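Trikau two-arm bench kit – review after 400 hours
Posted 2018-10-22

Short version: good arms, bad handoff, and one fault that could hurt somebody. Three stars. Would of been four and a half before the drop problem.

What I run on it. Small parts, one arm picks, passes to the other, other one puts it down. Same thing over and over. Bought the kit second hand through Pretley, who were fine, shipping fine, one crate with a split corner but nothing bent. Setup took an afternoon. The manual is okay up to the part where you pair the arms, then it gets thin. Page on cable routing is useless.

The good stuff first. Quiet. Smooth at low speed. Holds position well once warmed up. The wrists are easy to get at and you can swap grippers with one hex key, the small one, don't lose it. Long thin fingers reach into places my old setup couldn't.

Now the fault. On a handoff the giving arm is supposed to wait until the taking arm says it has a grip. Mine doesn't always wait. It opens early, part drops, and the taking arm closes on nothing and reports a good grip anyway. Then it carries on with the rest of the job holding air. No alarm, no stop. Log just says 1648 and a time stamp, and 1648 is not in the manual. Support says it is a "soft notice". Not very soft if the part is glass.

How often? I logged 3000 handoffs and got 20 of these. Doesn't sound like a lot until you're the one on your knees looking for the part.

The worse one happened in week two. Giving arm opened early, then decided it still had the part and went back in to finish the pass. The taking arm was already there. Tips hit. Both kept pushing for a second or so before the force limit kicked in, and the left finger came out of it with a bend you could see from across the room. I had my hand on the stop button and still wasn't fast enough. If my fingers had been in there instead, different review.

Things I tried:
New firmware – no change.
Slowing the pass to half speed – fewer drops, still some.
Re-zeroing both grippers every morning – helped for a few days, maybe.
Lowering the force limit – helps with the pushing, does nothing for the early open.
Adding a pause before release, set by hand – best fix so far. Slow. Shouldn't be my job.

Also the cables. They hang in a big loop off the wrist and there's nothing in the box to tie them down with. Mine caught once on a turn, pulled the plug half out, and the arm froze mid-move. It did stop, so credit for that. Get some velcro straps before you start, do not wait like I did.

Support: two replies in October, both polite, both asking for the same log file. Stostmont sells a rival kit that I had on loan for a bit. Uglier, louder, slower. But it checks the grip twice and stops dead if the two sides dont agree. Never dropped anything the whole time I had it.

Buy it if your job is one arm at a time, or two arms that never meet. For handing things across I'd hold off until they fix the release. And whatever you do keep your hands out from between the grippers, even when it looks like its finished.

Will update if the new firmware ever shows up. 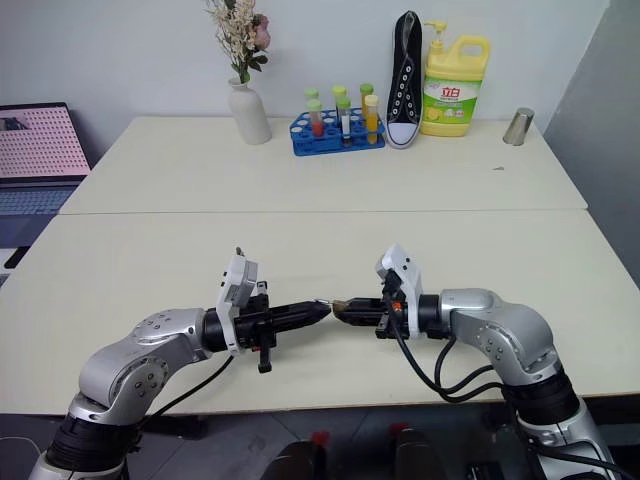
Gripper tips close together over the table, small brown part in the right one.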